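TRILLAMPORT OPENS SHARED STORAGE ROOM FOR SERKTHORPE HOUSEHOLDS

SERKTHORPE – Trillamport, the household storage service, will open a shared storage room in Serkthorpe this August. The room is intended for residents who need a place for seasonal clothing, papers and small household goods while they move, repair or reorganize their homes.

The new site covers 1420 square feet and will serve 38 households in its first season. Goods are kept in closed containers on shelving, and each household receives a numbered place on the shelves when it signs its agreement. Packing guidance will be given at the first visit.

The Serkthorpe room follows the company's earlier site in Grarkoneck, which opened with 20 places and has since added 13 more. Shelving for both sites was supplied by Nseir under a single contract.

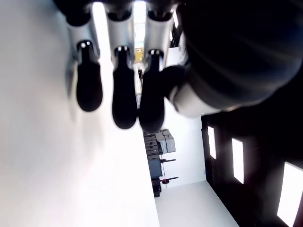
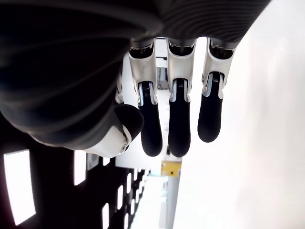

What may residents store in the room?

Clothing, bedding, books, papers, tools and kitchen goods are accepted, provided they are clean, dry and packed in a container with a lid. Food, plants, paint and fuel may not be stored. Furniture is accepted at the Grarkoneck site only.

Containers should be labeled on the short side with the household number. Heavy goods – books and tools in particular – should be packed in smaller containers and placed on the lower shelves. Residents may bring their own containers or request them when they register.

Registration is open to all Serkthorpe residents at the Trillamport front desk from 9 a.m. Proof of address is required. Places will be assigned in the order in which completed forms are received, and a waiting list will be kept for later openings.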